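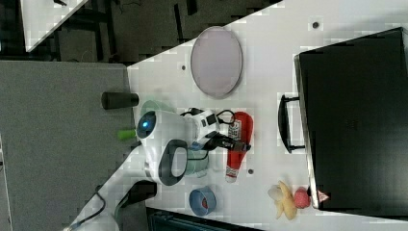 Apinya Thaweesak wrote to me after the last gallery that she'll believe in kitchen robots the day one of them clears up after her kids without being asked, and that until then she's keeping her money. Fair enough, Apinya! I'm not far from that camp myself. But I do keep looking at these things, and I keep coming away a little more hopeful than I went in, so you're all getting another page of pictures.

If you're new, I run a small housewares shop in Gestden and I have been nosy about chore machines ever since I bought a Rakum floor sweeper for the back aisle (more on that poor thing further down). The question on these pages is always the same one: can a machine do the boring stuff yet? I mean the plates and the bowls and the putting away, the jobs you do twice a day and never remember doing.

So, the top one. A bowl, a plate, a banana, a red bottle lying on its side and an arm reaching in over the middle of it all. I like this sort of mess because it looks like a Tuesday at my house. You and I could sweep a table like that clean in under a minute while talking on the phone. For a machine, every single one of those shapes is a separate problem. A bowl can be pinched by the rim. A bottle on its side has to be grabbed across the middle, and then you have to decide which way up you want it. A plate lying flat is the one I always watch for, because there's hardly anything to get hold of. Try picking one up yourself with just a finger and thumb and no sliding it to the edge first. Annoying, right?
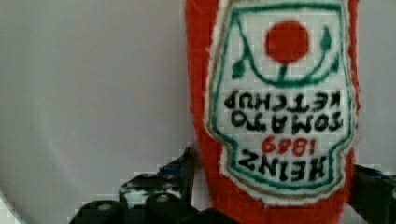
Soft things don't count, according to Fongchan Intarasuk, and a robot that can squeeze a cushion has proved nothing about a wet glass. We went back and forth on this for most of an evening. My side of it is that soft things are half the house! Socks, dishcloths, bread, the cat's bed, the bag of salad that has slid down behind the milk. You can hold a plush ketchup bottle by its sides any way you like and it will forgive you, sure, but it also changes shape when you press on it, and plenty of machines I've seen get confused by exactly that.

Fongchan's side (I promised to put it in) is that a real bottle is heavy at one end, slippery, and full of something you don't want on the ceiling. And this one is being held upside down, Heinz label and all. With the real thing and a loose cap I'd be reaching for the mop. So I'd call that one a draw. I do love the stitched tomato, though.

Now the Rakum. I kept a tally of it in the shop all through September, every time it went out on the floor and every time I had to go and rescue it. There were 24 rescues. Price tags, mostly, and twice a string of garland. I'm still glad I have it. It does the long aisle better than I do, if only because it doesn't stop to chat. But it has one job on one flat surface, and I still have to tidy the floor before it can tidy the floor, if you see what I mean.

Stocking shelves is further off, I think. We have 2,443 separate items on the list at the moment, from egg timers to a roasting pan you could bathe a baby in, and no gripper I've met would be happy with both of those on the same morning. Mr. Wattanapong next door sells nothing but tile, all of it square and boxed, and I've told him he'll be replaced long before me. He wasn't amused.
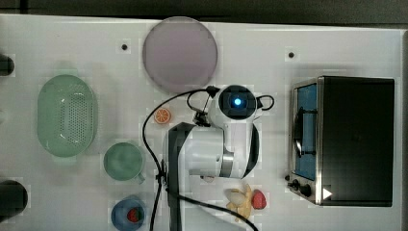
Page last changed: 29/10/2018

Looking down on a table makes the chore so much clearer, I find. Cup, colander, strawberry in a bowl, banana, oven off to the side. Where would you start? I'd go for the cup first, handle and all, and leave the colander until I'd found somewhere to put it. My niece said fruit first, always, because that's what gets squashed. Already that's two people and two plans, and somebody has to pick one and put it into a machine.

Then there's the toaster oven. Setting something on top of one is easy. Opening the door is a proper job: find the handle, pull it, follow it round as it swings, and don't drag the whole oven along with you. I've shown customers how to use the little Vunon ovens we sell maybe 1,000 times, and I've seen grown adults pull one clean off the display shelf. So I'm patient with robots on this point.
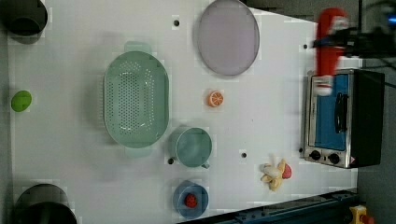 Gripper on the move by the oven, fruit and dishes still out.

I picked this last one for the blur. Stills make every robot look frozen and clever, and it's nice to have one where the thing is plainly going somewhere.

My score so far, for anyone keeping track at home: floors yes (with supervision), picking up one thing at a time pretty much, clearing a whole table while I'm out of the house no, and loading an oven ask me again in a couple of years. Laundry I'm leaving for the next gallery, as I have strong feelings about fitted sheets and they need their own page.

If you've got a machine at home or at work doing a chore, any chore, send me a picture and tell me how often you have to go and rescue it.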